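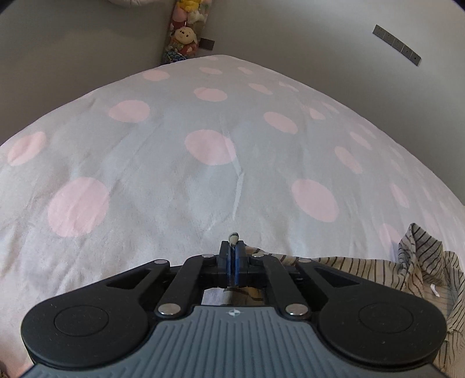 **Speaker notes: Stustier hand-held gripper kit, review after trial**
Slot: Thursday, second session. 18 minutes plus questions. Clicker is on the lectern; the long cable is in the bag.

**1. Opening (2 min)**

- Title slide stays up while people sit down.
- Say what the talk covers: the Stustier kit as sold, used by hand in ordinary homes, for recording pick-and-place work. Robot mounting gets one slide near the end.
- Say who paid. We bought two kits at list price through Drullmont. No loan units, no discount. Drullmont has seen the slides but did not ask for changes.
- Trial ran through June in 7 homes. Bedrooms and kitchens mostly.

**2. What is in the box (3 min)**

- Gripper, camera mount, charger, one spare set of finger pads, printed card with the alignment procedure.
- The camera is not included. This is in the small print on the order page and we missed it. Allow for it in your budget.
- Point out on the slide: the two outer arms, the inner links, the pivot pins. I will use these names for the rest of the talk.
- The round marker on the cover is there for checking alignment. If it has shifted between two recordings, the camera has moved on its mount and the second recording needs a new alignment before use.
- Pads are thin and blue. The colour matters later, see section 4.

**3. Handling (4 min)**

- Grip width is set by the trigger. Travel is smooth through most of the range. The last part before full closure is stiffer, and new users tend to stop short of it.
- Small objects are the hard case. With something narrow between the fingertips the jaw is nearly shut, so there is little travel left to squeeze with. Pick it up square or it turns in the pads.
- Soft surfaces: a bed gives way under the fingers. Users press down too far, take a pinch of sheet along with the object, and then lift both. Advice on the printed card is to approach at a shallow angle. This worked for most of our users after a short practice.
- Loose cloth next to the work area is worse than the sheet itself. It catches on the links. Clear it back before starting, or accept a few spoiled takes.
- Weight: fine for short tasks. We set a limit of 12 minutes per session after two users reported sore wrists. Kiltholm, who run a similar programme, use a longer limit with a forearm strap. The strap is sold separately and we have not tried it.

(Pause here. If anyone asks about left-handed use: the trigger works from either side, the thumb rest does not.)

**4. Recordings (4 min)**

- Arms and fingers stay in view throughout. You lose the lower part of the picture to the mechanism. In exchange, the grip width can be read from the image, which the Stustier software relies on.
- Matte black finish on the arms gives very little glare. The pivot pins are bright metal and do catch the light. No effect on tracking that we could measure.
- Dust shows on the black parts. Wipe the arms and the lens at each battery change.
- Patterned bedding was not a problem. Plain white bedding in flat light was: the tracker had too little to hold on to and drifted. We now ask for something with a print, or leave objects on the bed.
- Blue objects against blue pads confuse the contact step. Stustier support confirmed this and suggested the grey pads, which are a paid extra.
- Household items end up in the background. Tell participants before you start what will be recorded, and put away papers, post and family photographs.

**5. Wear and repair (2 min)**

- Pads: replace after 30 hours of use. Ours lifted at the lower corner first.
- One inner link worked loose. Tightened with the supplied key, no further trouble.
- Spares from Drullmont came quickly. The invoice was wrong and took longer to sort out than the part did.

**6. Mounting on an arm (1 min)**

- Khaemba make an adapter plate. We fitted it once, on the bench, with no load. It held. I have no results beyond that, so do not let the questions drag this out.

**7. Verdict (2 min)**

- Buy it if you need home recordings from people with no training and can live with the session limit.
- Wait if most of your tasks involve thin or very small items. Stustier have narrower fingers on their product list, marked as coming, with no price.
- Budget for a camera, grey pads and a second spare set.
- Last slide has the checklist. Leave it up during questions.

**Before going on:** battery in the demo unit, spare pads in left pocket, turn off the software update prompt on the laptop.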